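Oltgate robotics students teach a two-armed robot to handle cards
9/16/22 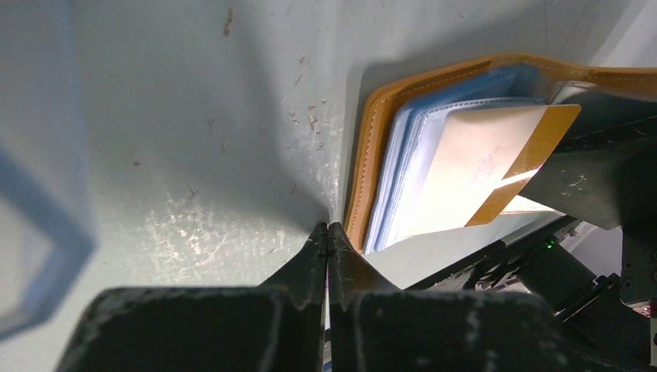 Grippers are the hard part, according to one student in the Oltgate High School robotics club, who told the meeting on Friday that getting an arm to the right place takes an afternoon and getting it to pick up something flat takes the rest of the semester.

The club is working on its entry for the Runisstead Challenge, a contest for high school teams that will be held in March. Each team has to program a pair of robot arms to do a set of small household jobs without help from a person. Oltgate picked the card task, in which the arms must take a card out of a holder and put it back.

The students meet after school in room 6 of the Levchenko Building. They split into 2 groups this fall. One group drives the arms by hand and records each try. The other sorts the recordings and uses them to train the program that will run the arms at the contest.

So far the club has saved 948 recordings. The goal is 2,000 by winter break. Tries that go wrong are kept in a separate folder, and the training group goes through that folder at the start of each week to decide what the drivers should practice next.

Flat items have given the club more trouble than any others. Earlier practice used foam blocks, which are easy to squeeze. A card lying on a stack of sleeves has to be taken by an edge, and a small error in height means the fingers close on nothing or press down on the holder.

The arms were bought with a grant from Drendar, a local equipment supplier, which also pays for replacement parts. Travel to the contest is not covered, and the club plans a car wash and a bake sale to raise the money.

New members can join until the end of the month. No programming experience is needed, and the driving group has the most open spots. Students under 16 must turn in a signed permission form before they use the arms. Forms are available at the front office and in the club room.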